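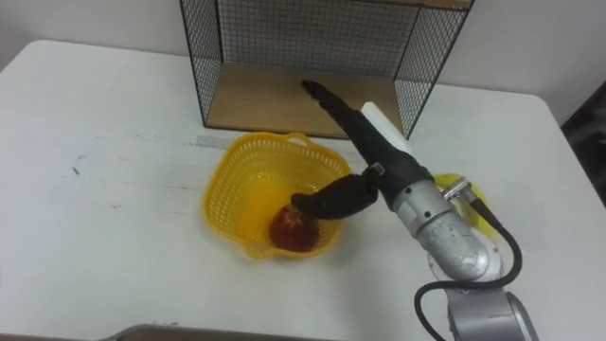

Week 4: Channel growth and platform income

Search this site Search Go

Recap - audience is not the same as subscribers. Keep these apart in the essay pls.

Case: Lernine (cooking + daily vlog channel)
- started on phone, no editing
- 470 subs after first year, 2000 by the next September
- jump came from one short clip reposted by Jirnen, a fan page. Not paid.
- average views per upload: 780. Look at that against subs, what does it tell you?

Terms to know: retention, click rate, brand deal, cross-posting, back catalog

Bisano - different path. TV bit parts first, then vlogs. Viewers came with her, but mostly older ones. Comments low, watch time high. We'll do the graph in class, bring the printout form last week.

Income: ads small for both. Sponsor fees irregular, see reader ch. 3 (Gulyás method for estimating, skip the apendix).

For next time: pick one creator, 1045 words max, sources listed. Due 02/12/2023, upload only, no email.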